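Hard water and the kettle, part two

In January I moved the test kettle off mains water and onto a blend, one part softened to three parts straight from the tap. The aim was to slow the scale without ending up with tea that tastes flat. Nigel Wragg wrote in to say the ratio was too timid. He may be right, but I wanted one change at a time.

The Mamwood supply is hard all year and slightly worse in winter. My drop kit has two reagents and gives a reading in coarse steps, so I don't put much weight on any single result. I take three readings and keep the middle one. 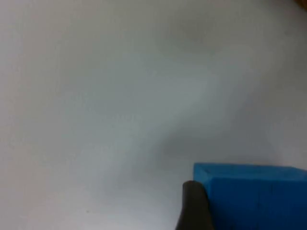 Scale forms fastest where the element meets the base. Calcium bicarbonate breaks down as the water heats, and the carbonate settles on the hottest metal first. Holding the water at 80 degrees for green tea still leaves a deposit, only a thinner and softer one that wipes off with a cloth. A full boil leaves the crust everyone knows.

For descaling I use citric acid, dissolved in warm water and left until the fizzing stops. Vinegar works but the smell stays in the lid seal. Bradley Pickering uses lemon juice, an expensive way to buy the same acid.

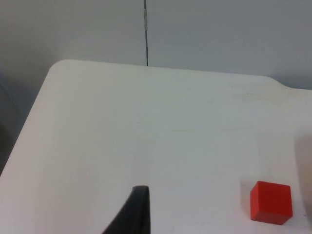

After around a month on the blend the base had a light bloom and no flakes. The tea was much as before — perhaps a little darker in the cup, with less film on top. I could not pick it out reliably when I tasted blind.

Next I'll try equal parts, with the same kettle and the same tea. The jug filter from Catterall can wait until that's finished.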